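### 3.2 Setting the table: cloths, cutlery and the first five minutes

When we began visiting households in Drotitz, we had every intention of writing about recipes. Ekene Effiong had a whole notebook ready for them, with columns for fats, flours and feast days, and I (Rankin) had packed a kitchen scale that never once left its box. What people wanted to talk about was the table. They wanted to tell us which cloth went on it, who was allowed to choose the cloth, and how a person could tell from the doorway whether the meal would be a quick one or the kind that keeps everybody in their chairs until dark.

We came to think of this as a small language, and we spent most of November trying to learn it. In all we spoke with 121 people, most of them in their own kitchens, and asked each to set a place for us as they would on an ordinary Wednesday evening. We then asked them to set it again for company. The gap between those two settings, and the stories that came along with it, make up the material for this section.

The everyday cloth turned up in nearly every home and was almost always the more talked about of the two. People were fond of it in a way they were not fond of the good linen, which tended to be described in terms of ironing. Many everyday cloths were checked, and in households with young children or grandchildren they often carried some printed shape on top of the checks, such as fruit, animals or stars. One grandmother told us that her grandsons each had "their" apple on the cloth and would not eat from any other spot. Another woman had bought hers by the yard at the Jakab market and cut it with pinking shears, and she was a little hurt that we didn't ask to see the shears (we went back the next day and asked).
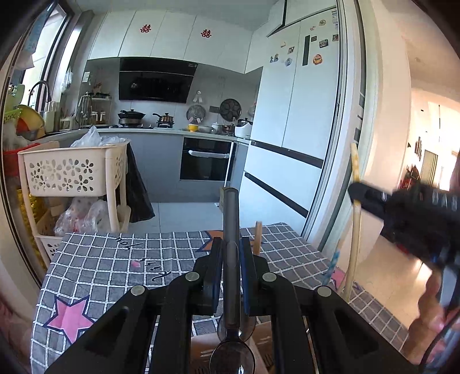 *Page last changed: November*

**Figure 4.** Checkered everyday cloth with printed stars, and a long-handled spoon.

Spoons deserve a paragraph of their own, and Effiong would say a chapter. In the older Lekico neighborhoods the spoon is still the first thing laid down, before plates and well before any knife. Several people set it out and then stood back for a moment, as though the rest of the table had to be measured from it. Younger hosts were less strict, but even they tended to apologize if they reached for the forks first. When we asked why, the answers wandered pleasantly: soup comes first, so the spoon does too; a mother had done it that way; a spoon is the only thing a baby and a great-grandfather both use.

We should say something about cost, as earlier writers have leaned on it rather heavily. It is true that a printed cloth is cheap and wipes clean, and people said so. Yet 15 of our hosts had been given a finer cloth as a present and kept it folded in a drawer, sometimes for years, while the checked one stayed out through breakfasts, homework and card games. Price alone does not explain that kind of loyalty. The word we heard most often was "easy," and it was used of the company as much as of the fabric.

The company setting followed clearer rules and took longer to lay. We describe it in Section 3.3, along with the question of napkins, on which Effiong and I still disagree.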